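Answering a data access request from my own spare room
27/07/2025

I run a small mail-order business selling refurbished desk lamps and parts. It's me, a part-timer two days a week, and a mailing list. In January I got my first data access request, and I'm writing down how I dealt with it while I still remember the order of things.

The request came from a former customer named Abdelghani Benkirane. It was one paragraph long and polite. He wanted a copy of everything I held on him, where I got it, and who I had shared it with. He had bought two lamps from me and returned one. I don't think he was upset about anything. He said he was asking every shop he'd used.

My first mistake was letting it sit. It came in through the returns inbox, which I only read properly when there's a return, so I lost most of a week. Where he lives, the clock started when the message arrived, and it made no difference which inbox he picked.

My second mistake was assuming the answer was in one place. I use Bravix for orders, so I exported his record from there and thought I was nearly finished. Then I made a list of everywhere a customer's name could end up:

Bravix (orders, addresses, refund notes)
Imatley (the newsletter)
My email, both inboxes
The spreadsheet I kept before Bravix
Shipping label history
Paper

Imatley still had him as a subscriber, with a log of every newsletter he had opened. I didn't know it kept that. The old spreadsheet had nearly 2000 rows in it, and he was there twice with two spellings of his last name. One row had a comment from me saying he was "slow to reply." It wasn't terrible, but I didn't enjoy sending it to him. I sent it anyway, because it was about him and he had asked.

Janelle Yap, who does privacy paperwork for a few small shops like mine, looked over my draft. She had me black out another customer's name in an email thread and add a section saying how long I keep each kind of record. I had no answer for that last part, so I had to come up with one. 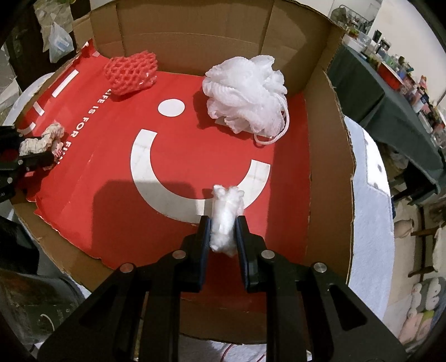

Paper was the part I had put off the longest. For years I kept packing slips and return forms in whatever carton was closest, and none of them had labels. I now go by what the carton looks like inside, so the one lined with the red sheet that says "LIFE IS FOR FUN" is for slips waiting to be shredded. I shredded 630 sheets over one weekend, after setting aside the ones I need for taxes. His return form was in the tax pile, so a scan of it went in with the rest.

The reply went out on time. He wrote back to say thanks and asked to be taken off the newsletter, and I did that the same day.

Since then I've deleted the old spreadsheet, turned off open tracking in Imatley, and put a privacy address on the contact page that forwards to my phone. I've also stopped writing comments about people in the order notes. Still on my list is the label history, which I can only clear 300 entries at a time.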